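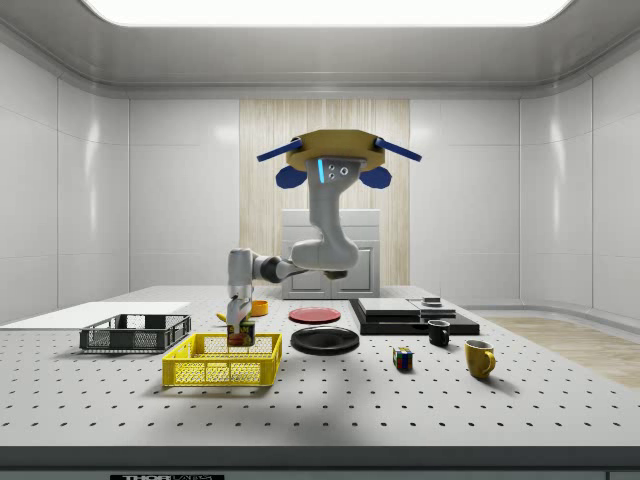
An arm hanging upside down over a big table.

Hanging Up and Standing Up: Why Things Stay Where They Are

Have a look at the ceiling of whatever room you're in. Go on, tip your head right back. Is there a lamp up there? A smoke alarm, perhaps, or a paper bird on a thread that somebody made at school and then couldn't bear to throw away? Now look down at the floor, at the chairs and the bed and the shoes and (if your bedroom is anything like mine was) the heap of jumpers. Some things in a room hang and some things stand, and both kinds are busy all day long with the same job, which is staying put.

It doesn't look like a job, I know. A chair doesn't puff or go red in the face. But something is tugging at it every moment of the day and night, and if the floor wasn't pushing back, down it would go.

The tug that never stops

The tug is called gravity. The Earth pulls everything towards its middle: you, your cereal, the cat, the sea, and the Moon too. You can't see gravity and you can't switch it off, but you can feel it when you jump, because however hard you try you always come back down again.

When something has a lot of stuff packed into it, gravity pulls on it harder, and we say that it's heavy. A bucket of water has a stronger tug on it than a bucket of feathers. Your arm knows all about this if you've ever carried one of each across a garden.

Scientists call a push or a pull a force. Gravity is one force. Your hand on a door is another, and so is the wind on a kite. When something stays still, it's usually because the forces on it are balanced, like two teams in a tug of war who are so well matched that the hanky in the middle of the rope doesn't budge.

Squashing and stretching

Now we come to the bit I like best, and I'm afraid I do go on about it at home.

When something stands, it gets squashed. Only a tiny bit! You wouldn't notice it with a table leg, because wood is stiff. But try standing a tin of beans on a sponge and you'll see the sponge go flatter. The table leg is doing the same, far too little for your eyes to catch. The grown-up word for squashing is compression.

When something hangs, it gets stretched. Tie a small toy to an elastic band and hold it up by the other end, and watch the band grow longer. A chain holding up a lamp is being stretched too, again by such a tiny amount that it might as well be a secret. The grown-up word for stretching is tension.

So here is a handy rule to keep in your pocket. Things that stand are squashed. Things that hang are stretched. Quite a lot of things are a bit of both, and we'll get to those in a moment, when we've been to the bridge.

Some materials are good at one and hopeless at the other. A rope is wonderful at being stretched. You can swing on it, haul a boat with it, or tie up a donkey. But try to stand a rope on its end and rest a book on top! It just flops. A pile of bricks with nothing sticking them together is the other way round: you can squash it as much as you like and it hardly minds, but lift the top brick and the rest of the pile stays behind on the ground.

The bridge at Ristance

At Ristance there is a footbridge over the river which is 34 metres long, and it's a very good place to go and look at squashing and stretching both at once. At each end stands a tall stone tower. Over the tops of the towers run two thick cables, drooping down in the middle like a washing line, and from the cables hang thin rods that hold up the path where you walk.

The cables and the rods are being stretched. The towers are being squashed. When you walk across with your wellies on, your weight goes down into the path, up the rods, along the cables, over to the towers and down into the ground. It's quite a journey for the weight of one small person and a pair of wellies. A bridge like this is called a suspension bridge, and suspension is just a long word for hanging.

If you go in July, when the river is low, you can stand on the pebbles underneath and see the rods from below. Take a grown-up and a sandwich.

There's a different sort of bridge up the hill at Mernetent, made of stone in the shape of an arch. An arch is all squash and hardly any stretch. Every stone leans on its neighbours, and they push back, right down to the banks on either side. The people who built it had no steel cables, so they used what they had plenty of, and it happened to be rock. 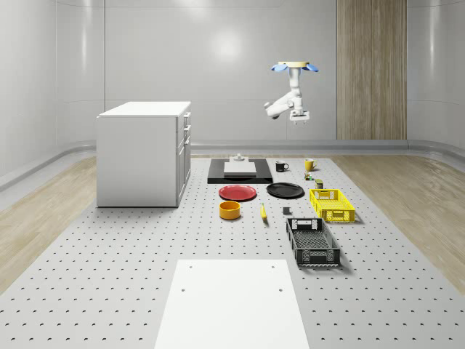

Household things set out on a platform, with an arm hanging from the ceiling above them.

Why don't things fall over?

Staying up is one problem. Not toppling over is another, and it's the one that gets people into trouble with vases.

Everything has a balancing point, a place where all its weight seems to gather. It's known as the centre of gravity. In a ruler it's right in the middle, and you can find it by resting the ruler on one finger and shuffling it along until it stops tipping. In a hammer it's up near the heavy head. In you, when you're standing straight, it's somewhere near your tummy button.

A thing that's standing will stay standing as long as its balancing point is above the bit it's standing on. Push a tall, thin bottle and the balancing point soon slides out past the edge of the bottom, and over it goes. Push a fat little mug by the same amount and it rocks a bit and settles down again, because its bottom is wide and its weight is low. Have you noticed that people on a wobbly boat stand with their feet apart? They're making themselves more like the mug.

Hanging things have it much easier. Their balancing point is below the place that holds them, and if you give them a push they swing to and fro and come back to where they started. A plant in a hanging basket can be bumped by your head every morning and still be the right way up at teatime. Its worries are about the hook.

Hanging about in nature

Animals and plants knew about all this long before anybody built a bridge.

Bats sleep upside down, and they don't get tired of holding on. When a bat hangs, its own weight pulls on the cords in its legs, and the cords pull its toes closed. It would have to make an effort to let go! If we wanted to sleep like that we'd need a very different pair of feet.

Spiders make silk that is marvellously strong for something so thin, and silk, like rope, is at its best when it's being stretched. A web is pulled tight in every direction, and that's why it twangs when a fly lands on it.

Trees are the great standers. The trunk has to carry the squash of all those branches, and when the wind blows it has to bend as well. When a trunk bends, one side of it is squashed and the other side is stretched, both at the same time. (I promised you things that were a bit of both, and there they are.) A shelf with too many books on it does the same. The top of the shelf is squashed, the underside is stretched, and the middle sags and looks sorry for itself.

Make a hanging bridge of your own

You will need:
2 chairs with straight backs
a ball of string
a strip of card 30 centimetres long
4 clothes pegs
3 small toys that won't mind a tumble
some heavy books

Put the chairs back to back with a gap between them that's a little longer than your card. Pile the heavy books on the seats so that the chairs don't slide.

Tie two long pieces of string from one chair back to the other, side by side, and let them droop in the middle. Use the pegs to stop the knots slipping along.

Cut some shorter bits of string and tie them so that they hang down from the droopy ones in loops. Slide your card through the loops. It will hang crooked the first time, and probably the second time as well, and you'll need to fiddle with the loops until it's level.

Now put your toys on one by one. Which strings go tight first? What happens to the chairs if you take the books away? (Keep a hand on them while you find out.)

Try it again with strips of paper in place of the string, and after that with wool. Wool is stretchier than you'd think, and your bridge may end up a good deal nearer the carpet.

Some words to remember

Force: a push or a pull.
Gravity: the pull of the Earth on everything near it.
Compression: being squashed.
Tension: being stretched.
Centre of gravity: the balancing point of a thing.
Suspension bridge: a bridge whose path hangs from cables.

Next time: why boats float, and what happens to a ball of clay when you give it sides.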